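Home | Where we've been | Before you go | Kitchen and laundry | Letters | Search

Filed under: Before you go > Self-catering

Cooking and washing in a rented kitchen

We have stayed in rented flats and cottages for most of our holidays since the children were small, and the kitchens vary more than the beds do. These are the things we do now, in the order we tend to do them. Several came from readers after the Clatholm page went up, and I have put names to those.

The first half hour

Run the cold tap for a minute or two before filling the kettle, particularly if the place has been shut up between lets. Then fill the kettle, boil it and throw that water away. In hard water areas there will be scale in the bottom. A good slosh of white vinegar with the same amount of water, brought to the boil and left for half an hour, will shift most of it. Rinse it three times or your tea will taste of chips.

Open the fridge and check that it is switched on. Owners often leave it off with the door propped open, and it takes a few hours to get cold, so milk bought on the way needs to stay in the cool bag. If there is a dial with numbers and no explanation, set it to the middle and look again at bedtime.

Look under the sink for dishwasher tablets, washing-up liquid and bin bags before you go to the shop. At Clatholm we bought all three and then found a full cupboard of them by the back door.

What we bring from home

One sharp knife, wrapped in a tea towel with an elastic band at each end. It goes in the hold luggage if we are flying. Rented kitchen knives are nearly always blunt. If you haven't brought one, the unglazed ring on the bottom of a china mug will put a passable edge on a blade. Turn the mug upside down on a damp cloth and draw the knife across the ring at a shallow angle, a few strokes each side, then wipe the blade.

A tin opener. A small jar each of salt, pepper, paprika and dried oregano. Two clean dishcloths. Six clothes pegs, which also close bags of pasta and crisps and hold the curtains together in the middle if they don't meet. A flat rubber sink plug, the universal sort, for places where the plug has gone missing.

Maarja Raudsepp wrote to say she takes a roll of masking tape and a pen, and labels anything opened with the date. With two families sharing a fridge I can see the use of it.

Chopping and worktops

If the chopping board slides about, wet a sheet of kitchen paper, wring it out and lay it flat underneath. A damp dishcloth does as well. Where there is only one board, do the vegetables first and the meat last, then wash the board in hot water with washing-up liquid and stand it on its edge to dry.

Don't put a hot pan down on any surface you don't know. Use the hob, a folded towel or an upturned baking tray. We lost part of a deposit in Unar over a ring mark that may well have been ours. 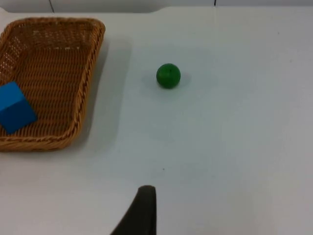 For tea and coffee stains on a pale surface, make a paste of bicarbonate of soda and water, leave it on for ten minutes and wipe it off with a soft cloth. Don't scrub. Turmeric is harder and may need two or three goes. Leave it alone on real stone and ask the owner what they use. Red wine should be blotted straight away and then wiped with warm soapy water.

Sticky patches left by old labels or tape come off with a little cooking oil on kitchen paper. Leave it a few minutes, rub, and wash off the oil afterwards.

Hobs and ovens

Take a photo of the oven controls and look the model up if the symbols mean nothing to you. The plain square with a line top and bottom is ordinary heat from above and below. A fan inside a circle is usually fan only, and for that you want to drop a recipe by 20 degrees.

Induction hobs need pans a magnet will stick to. They also tend to lock themselves if water gets on the controls. Dry the panel, then hold a finger on the key symbol for a few seconds.

Gas from a bottle can run out halfway through supper. Ximena Ventura suggests asking on arrival where the spare is and whether you are expected to change it yourself. At her place in Clisard the answer was a man in the next street who went to bed early.

Washing clothes

Use the shortest warm cycle you can find and only half fill the drum. Foreign machines are often smaller than they look. Check the rubber seal round the door first and wipe it out, as other people's socks and sand collect there.

If there is no airer, put wet shirts on hangers along the shower rail. Roll jumpers and swimming things in a dry towel and kneel on the roll. It takes out a surprising amount of water and most things will then dry overnight with a window open.

Piret Juška adds that a washing line strung across a balcony is against the rules in some blocks, so look before you hang.

Food left at the end

From two days before leaving we stop buying and eat what there is. Eggs, potatoes and the end of the cheese make an omelette. Stale bread goes into soup or is fried in cubes. Rice should be cooled quickly, kept in the fridge and eaten the next day.

Leave unopened packets for the next people only if the owner says so. Mrs Mägi, who let us her upstairs flat in September, asked us to leave nothing but salt, and we came home with 14 teabags and half a bag of flour.

Before you hand back the keys

Empty the filter in the dishwasher. Wipe the inside of the microwave, which is easier if you first heat a bowl of water with a slice of lemon in it for three minutes. Take out all the rubbish, including the small bin in the bathroom. Look in the freezer for ice packs. We have left ours behind twice.

Contact us | Copyright remains with the authors | Back to top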